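Hand teaching group, Wed 6 November

I took the notes again, so blame me for gaps. We've 648 demos in for Rolia now - 58 short of what we promised Kosen. I said the cup ones are fine but we rush the comb, and everyone agreed to slow down before closing the fingers. Cables still get in the way of my elbow! Didenko want the lot by January. Agreed: both hands in view at the start of every take.
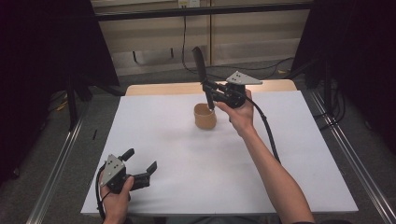

Paper cup, and the comb:

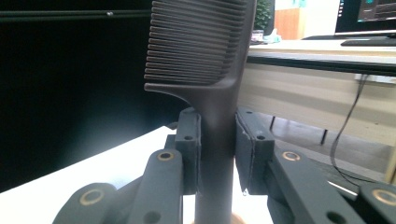
Page last changed: the morning after the meeting

Next time: left-handers, and who orders more cups.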